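Sorting Small Pieces: Notes on the Play Table

The play table has received less attention on this blog than the bookshelves or the kitchen, and several readers have written to ask how it is kept in order. The present post addresses the small blocks, the pretend food and the surface on which both are used. It follows the April entry on drawer dividers and assumes the same room.

The blocks came from two sources. Most were part of a secondhand lot purchased through Quiroga, and the remainder arrived in a paper bag from a relative. The combined lot came to 60 pieces before sorting and considerably fewer afterward. Any piece with a split corner was set aside, as was anything small enough to present a hazard to visiting toddlers.
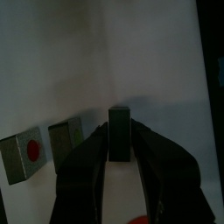

Sorting by color was attempted first and was abandoned within a week. Color is a poor guide when many pieces are dark, and it becomes poorer in the evening, when the lamp at the far end of the room is the only one lit. The dots have proved more useful. Two gray cubes set side by side look very much the same until one notices that the first carries a dark red dot and the second a green circle. Tall, narrow pieces are kept apart from the cubes in any case – they fall over when stored together and bring the rest of the row down with them. The household now uses 8 shallow trays, purchased from Sterkholm, with a paper label on the short side of each.

A pale surface is recommended for the sorting itself. The tabletop is dark, and dark pieces placed directly on it are easily overlooked when the time comes to clear up. A white sheet laid on top corrects this at very little cost, and it may be carried to the cupboard afterward. It also establishes a working area. Pieces on the sheet are in use, and pieces beyond it are waiting their turn or have been forgotten.

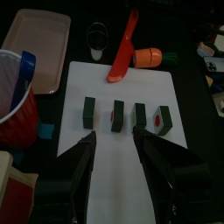 Four green and white blocks in a row, with the toy knife and carrot at the top of the sheet.

Pretend food presents a separate difficulty, in that it is seldom used alone. A lunch counter requires something to slice and something to serve, and blocks are regularly called upon to fill out the menu. The green and white ones are most often offered as sushi. It was at first the policy to return blocks and food to separate trays each evening. The policy has been relaxed, and there is now a mixed tray marked LUNCH, which is emptied and sorted on Thursday.

Wooden trays from Stesden were also considered. They are handsome and well finished, but their sides are too high for a child to see over when seated. One has been retained for crayons.

The next entry will concern puzzles with missing pieces, and whether they should be kept.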